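Notebook, sim bench, September
Bereket, with comments from Hubert Witkowska where I remembered to write them down

Okay, picking this up after lunch because the morning went entirely on arguing over rule wording with Hubert. The aim for the week is still the same: get our house rules for block-picking runs into a shape where somebody over at Mercombe can follow them without phoning me. Right now the rules live in three places (my head, Hubert's head, and a text file called rules_old_new) and they don't agree with each other.

What set it off was the Villo batch. 345 episodes, all of them ran, the scores looked lovely, and then I went to compare them against the Weldu batch and found that we'd counted success differently. In one a block counted as picked when it left the table. In the other it had to stay up for 3 seconds. Neither is crazy! But you can't put the two numbers side by side in a report, and I very nearly did.

So, rule one, and Hubert and I agree on this one at least: the success test gets written down before the first episode runs, in a sentence a stranger could apply, and it goes in the run header. If we change it halfway through, the batch gets a new name. No patching, no "same batch but stricter".

Starting poses next. I had this down as "gripper open, clear of the blocks" and Hubert wanted to know clear by how much, measured from where, and in whose view. Fair point. From the wrist view a fingertip can sit right over a block on the screen and still have plenty of air between them. I pulled up a start state from the current set so we'd have something concrete to squabble about, with the fingers spread wide, the gray block by the left tip and the white one by the right, and the little navy one farther out toward the table edge. 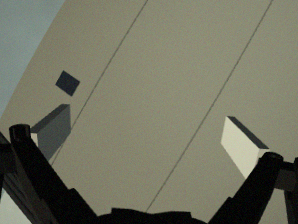
Start pose, what we settled on

Clearance comes out of the simulator's own distance query between finger and block. We don't eyeball it from the view, ever. The left finger hides the bottom of the gray block in that start state, and I'd have happily called it touching if you'd asked me before coffee. Hubert would have called it fine. The query gives one number and we can both stop talking.

Still open: what the minimum should be. Hubert likes a generous one. I think generous means we quietly throw out all the hard starts, and then we're grading ourselves on the easy ones. Parked until we've looked at how many starts each limit would knock out of the Weldu set.

Naming the blocks

Short one. Blocks get called by color and shape in the log, and never "left block" or "the near one". Left of what? The view rides on the wrist, so left swaps around as soon as it rotates. I found my own notes from the Villo batch saying "dropped the left one again" and I have no idea which block I meant. Embarrassing, moving on.

Seeds and resets

Every episode logs its seed, and the seed goes in before the reset call – I had it after, and so did the template everyone copied from me. Sorry, all. With the order fixed I reran episode 841 from the long set and got the same layout both times, which was a nice moment after a pretty grumpy morning.

We also talked about lighting. Hubert wants it fixed for the acceptance runs and varied for training only. I was going to fight him on it and then couldn't come up with a decent argument, so it's in. The acceptance runs should be dull and repeatable.

Stopping a run

Cap is 600 steps per episode. Hit the cap and it's logged as a timeout, separate from a drop or a miss. The old sheet lumped all three under "fail", and that's useless when you're trying to work out what to fix (slow and clumsy are different problems!). Anybody can stop a batch if the arm starts doing something odd, and they write down the last good episode number and one line on what they saw. A stopped batch is kept. Please don't delete them to tidy up the folder, I've been hunting for one since yesterday.

Left to do

Turn all this into one page and kill rules_old_new for good.
Rescore Villo with the hold test, so it lines up with Weldu.
Ask the Navimer folks what their header looks like before we invent another one.
Clearance limit, me and Hubert, with the counts in front of us this time.
Fix the template and tell people it's fixed.

4:40, rescoring is running now. Will paste the new Villo number in under this when it finishes.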